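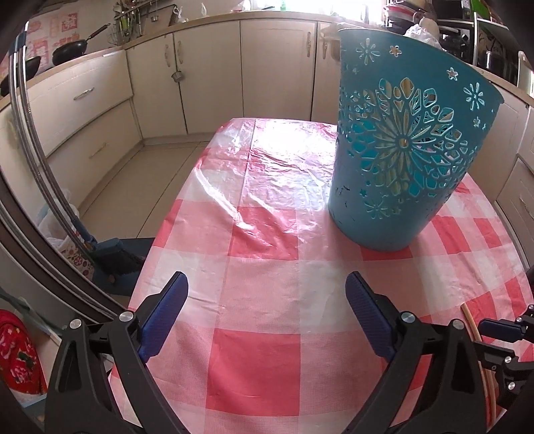 *The kitchen table, checked cloth and all*

I'm Gunther Kettler, and I started Jondosard to help people in Dullcombe who've been turned down for a flat, a job or a doctor's appointment because of who they are. We're a small advice and campaign group, and we answer every letter (yes, even the rude ones!).

In our first year we took on 40 cases, mostly housing. Last year it was 300, and we moved into the old Diekmann shop to fit everyone in. 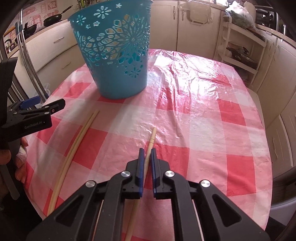 ## What we do

We sit with you, read the paperwork, and write to the landlord or employer. If it goes to a hearing, one of us comes along. It's free, and you needn't give your real name.
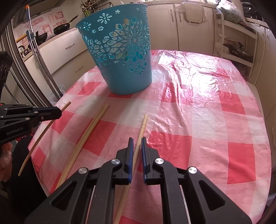
Our supper evenings are for anyone who'd like company before they talk about forms. They began in December, when the Plakumholm hostel closed and 55 people needed somewhere to be. Come and sit at a table like this one, pick up a chopstick (you'll want two) and stay as long as you like. Doors open at 6pm.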